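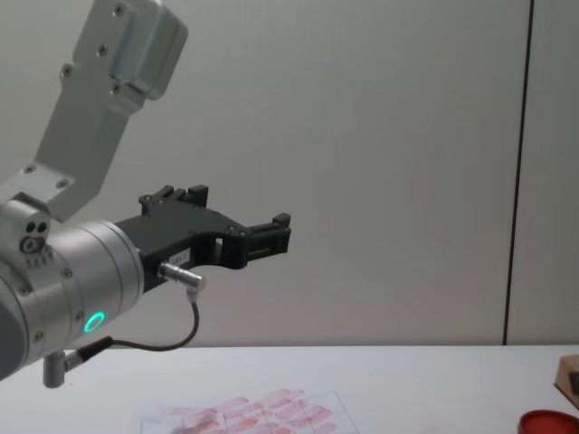 Amumo Fuel Watch, a review after one heating season

I bought a license for Amumo Fuel Watch in July, when our supplier raised the price of heating oil for the second time in a month. I buy fuel for Wundwood, a small company with 3 buildings and one old boiler in each. Until then I followed the crude price in the newspaper and called the supplier when I had a bad feeling. My colleague Giorgia Santoro said that this was not a method, and she was right.

The program takes the daily crude and heating oil prices, adds the delivery cost for your area, and shows what you should expect to pay for 1000 gallons delivered. You can set an alarm at a price you choose. You can also enter your own tank size and your usual consumption, and then it tells you how many weeks you can wait before you must order. This last function is the one I use most.

Installation took me one morning. The tank data must be typed by hand, and the form does not accept a comma in the numbers, so my first tank was saved with a capacity of 1 gallon. The support person, Amirhossein Farahani, answered the same day and corrected it. He was polite and did not send me to a list of common questions.

Now about the forecast. Amumo draws a gray band for the next 2 weeks, and in calm months the market stays inside this band. In November it did not. When there was talk of governments releasing oil from their reserves, the band stayed wide and flat for days, and prices went down under it. I had already ordered for our Plomdale building at the higher price. I do not blame the program for this, but the word "forecast" is too strong. I would call it a range.

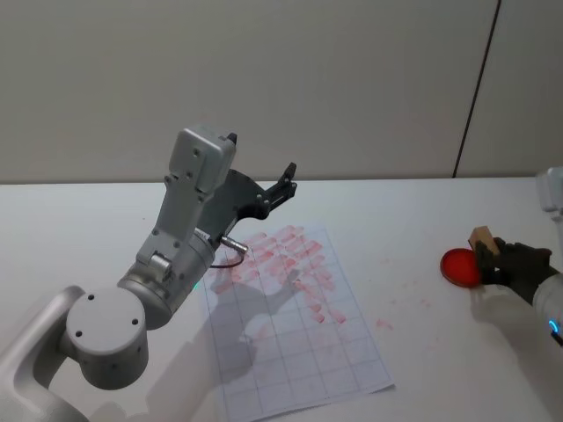
The left arm over the white table.

I tried also the Benedetti price sheet, which a friend at another company recommends. It is simpler and it costs less, but it comes once a week by email. For a person who orders twice a year it is probably enough. For me a week is too long – in autumn our supplier keeps his offer open only until the evening.

Things I would like to see changed: the alarm should come also by text message, the delivery cost should be updated more often, and the export should keep the dates in one format. At present I repair them in the spreadsheet every time.

I renewed the license on 2022-01-09, for one year and without the forecast package, which you can remove in the account settings under "Modules." The tank calculator and the alarms stay in the basic version.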